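Virkudby Reusable Cable Ties, Black or White
July 2023 | By Marina Mitsotakis-Vlachou
Print this page | E-mail to a friend 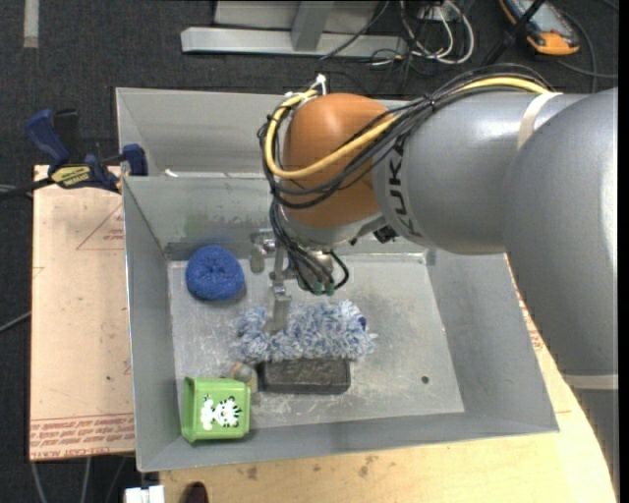

We switched the whole Andemholm workshop to Virkudbys in March and I love them! Each pack holds 52 ties, and a little thumb tab lets you open one up and use it again. Thin black cables bundled next to a thick yellow one, with a white tie holding the loop at the top, is the sort of job I reach for them on (leave the tail long if you'll be back in there). White shows up best on dark cable. Two sizes, item 923.

Contact Gundside | © Gundside | Back to top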